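Snack subscription boxes – worth it or just paying for the cardboard?

Forum: Food and Groceries > Snacks
Started February 2023

pantryskeptic
Grendano keeps showing me ads for their monthly import snack box. The claim is that you get "hard to find" treats picked by experts. I tried Zarnico's version in January and felt had. Most of it was single-serve packs that somebody pulled out of bigger bags, and I could have bought the bigger bags myself. Has anyone run the numbers on these, or are we all just paying for the surprise?

lowtide_1577
I did four months of Zarnico and quit. The first box was fun, and by the last one I was getting the same crackers in a different flavor. Now I go to the Eltis market across town, grab whatever looks interesting and put it all on a tray for movie night.
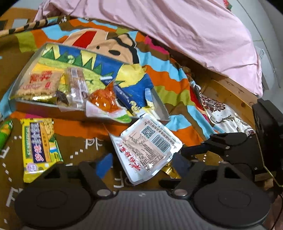

Costs me less than the box did and I get to skip the stuff I already know I hate. The boxes always have one gummy thing that tastes like soap.

pantryskeptic
See, that's my suspicion. "Curated" means somebody walked down an aisle with a cart.

mossybrick
Easy to say if you have a market across town. The closest one to me is a 200 mile round trip. I'm not burning a tank of gas so I can feel smart about crackers. The box comes to my door and my kids fight over it, so I keep paying.

lowtide_1577
Fair, but you can order online without a subscription. Samarakoon sells single packs and tells you what's in them before you pay.

mossybrick
Samarakoon's shipping wiped out any savings when I tried it. Did you look at the total or only the shelf price?

lowtide_1577
I split an order with my sister, so no, I never paid full shipping. OK, point taken.

quietladle
My gripe is the little leaflet. Ours said every item was "a beloved childhood classic." Every single one? I asked a coworker who grew up on this kind of snack and she recognized one thing out of the whole box. I don't mind trying random stuff, I mind the story they wrap around it.

Also, they never tell you which ones are savory. I like the salty crackers, especially with seaweed, and my husband only wants sweet.

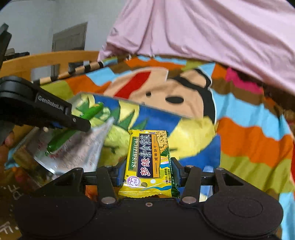

So half of any box is wasted on one of us. I wrote to Grendano asking if they'd do an all-savory option and got back a coupon code. For the same box.

pantryskeptic
The coupon code reply is a classic. What did it take off?

quietladle
Four dollars, first month only, and you had to sign up for a year to use it.

mossybrick
OK, that is bad. Zarnico at least lets me skip a month – although the skip button moves every time I look for it.

tin_whistle
Unpopular opinion: you people are comparing it to groceries when it's a gift. I send one to my dad. He'd never walk into a store and pick out something he can't read, but he'll open a box.

pantryskeptic
As a gift, maybe. I still want to see the best-by dates first. Two of mine had three weeks left on them, and you can't tell me that's a coincidence.

tin_whistle
Never checked. Dad doesn't leave them around that long.

lowtide_1577
Check the next one. And set a reminder for the renewal date, they got me for an extra month that way.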